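The near miss that goes in the drawer

Got home at nine last night and wrote most of this in one go, so forgive the state of it. I have been fixing and minding gripper kit for long enough to have opinions and this one has been stuck in my throat since February.

The fault first. Then the moaning.

We run hand-held grippers. Two fingers, a trigger, a person on the end of it. People fold things, pick things up, put things down, and the recordings go off to teach an arm to do the same. Our site is Werdale, the software that checks the recordings is called Buslow, and the arm that learns from it all lives at Grurport, up the road. Munshi make the finger drive. Small firm, decent kit, answer the phone. Keep that in mind because I am going to be rude about them later and I don't want it read as a grudge.

What went wrong in February was a stuck close. You let go of the trigger and the fingers stay shut. Worse, on the units with the powered assist, they stay shut and carry on squeezing. The assist thinks you are still asking. So it gives you more.

Jumper on a bed, stuck close, no great drama. You swear, you tug, you switch off at the grip. But the person it happened to had her other hand in the sleeve at the time, turning it the right way out, and the fingers closed on the cloth and on the side of her thumb with it. Bruise. Bit of a blood blister. She got the power off with her elbow against the table edge, because the off switch is on the grip and both hands were busy. Elbow!

She filled in the form. The form has a box for "injury" and a box for "near miss" and she ticked near miss, because that is what everyone does with a bruise. Near misses go in a folder. The folder gets read once a quarter. So for weeks the only people who knew were the ones in the room.

I am not blaming her for the tick. I have done the same with worse.

When we finally went through the logs there were 57 stuck closes in the folder's period. Most of them under a second. Most of them nobody felt, the operator had just thought the trigger was a bit slow and carried on. But 13 of them ran long enough that you would notice, and of those only 2 had a form. Two forms. The rest were people shrugging and getting on with the pillowcases.

So what was it. Fluff, is the short answer. The slightly longer answer is that the trigger sensor sits behind a little slot, and lint gets through the slot, and enough lint looks to the sensor like a finger. Knitted things are the worst. Anything brushed is bad. Towels, obviously. You can blow it out with a hand pump and it will behave for a while and then it won't.

Anyone who has ever owned a tumble dryer could have told us this. We had a cleaning routine for the camera glass, we had one for the finger pads, we had nothing at all for the slot. It was not on the sheet. It was on no sheet anywhere, I looked.

Now the opinion part.

The first thing people said when I raised it was that these are not really robots. There is a person holding it. A person can let go. And that is true as far as it goes, but it has been used to get out of an awful lot of thinking. The big arm at Grurport has a fence, a light curtain, a stop button you can hit with your backside. Someone has sat down and asked what happens if it closes when it shouldn't. The hand-held one has the same drive, same fingers near enough, same squeeze, and a person's bare hand a few inches from the jaws all day long. And for that we get a wrist strap and a leaflet.

I would go further. I think the hand-held one is the more dangerous of the pair, for the simple reason that you stop seeing it. After a week it is a pair of tongs. You would never reach into the arm's space to straighten a collar. With the hand tool you do it without thinking, because straightening the collar is the job.

And it is soft work, that's the other thing. Clothes and bedding. Nothing heavy, nothing hot, nothing sharp. I've heard it called the cushy job more than once. Fine. But cloth hides things. You cannot see what is between the fingers when there is a fold of jumper over the top. A metal part, you can see if your thumb is in the way. A cardigan, no chance. You find out when it closes.

And look at how close in it all is. You have the fingers, the cloth, whatever else is moving over the same bit of bed, and all of it within a hand's width or so. 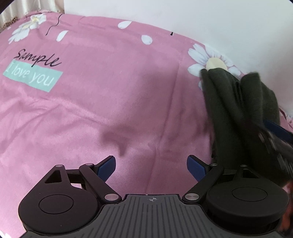

Garment handling on the bed, fingers open. The slot cleaning applies to all knit and brushed items.

Second thing people said – software will catch it. Buslow already flags a recording where the trigger and the fingers disagree. It does, too. It caught every one of the 57. It flagged them as bad data and binned them. That was the whole of its interest in the matter. A finger drive carried on squeezing after it was told to stop, and the system wrote that down as a quality problem and threw away the evidence a fortnight later, and the dashboard stayed green because the reject rate was within limits.

I find that really quite hard to forgive, and I include myself because I look at that dashboard every morning with my tea. We built a thing that was very good at noticing the fault and had no notion that it might matter to a person. The check existed. It just pointed at the arm's schooling and away from somebody's thumb.

So now it sends a message to the shift. Any disagreement over half a second, the tool goes on the red hook and gets its slot looked at before anyone touches it again. Took an afternoon to set up. One afternoon. We could of had it a year ago.

Third thing, and here is where I'm rude about Munshi. They said the assist is within spec. They are right, I have read the spec. It says the drive shall hold the last commanded force while a command is present. It does not say what should happen if a command has been present for a daft amount of time with no change at all. Human beings do not hold a trigger perfectly still. Nobody's finger reads dead flat for four seconds. Lint does. You could tell the two apart with a handful of lines and they have now done it, and the fix is in the new firmware, and they want 900 pounds for the set of adaptor leads you need to load it on the older units.

Nine hundred quid. For leads.

I did say they were decent and I think they'll come round, the chap on the phone sounded embarrassed. But a safety fix you have to buy is a fix that some places won't fit. Some little outfit with three tools and no budget will look at that price and decide the hand pump will do. And it will do, mostly.

What I'd want, if anyone is asking, and they aren't. A stop you can reach without a free hand. Foot pedal, chest pad, I don't mind, just something better than an elbow. An assist that gives up on its own when the reading goes flat. The slot on the cleaning sheet, every shift, twice on towels. And take the near miss box off the form. One box, what happened, read by someone the same day.

That last one got me the most pushback, funnily enough. Too many forms, they said, we would be reading about dropped socks all day. Maybe. I'd put up with the socks. It takes ten minutes to read about a dropped sock and laugh. The other way round we had eleven long closes go past with no form at all, and the next one is on someone with smaller hands or a ring on.

There is a tone people take with this stuff, I've noticed. Because it was only a bruise. Because it was only a jumper. I had a version of this written up for the internal page and was asked to take out the word "injury" and put "contact event". I took the whole thing down instead and so here it is.

Her thumb is fine by the way, she asked me to say so. The nail went a horrible colour and grew out. She has moved to the table by the window and keeps the hand pump in her apron pocket, and the rest of that shift have started doing the same. We've ordered more pumps. Still waiting on the leads. I will add a note at the bottom when Munshi get back to me about the price, if they do it before I'm off on leave.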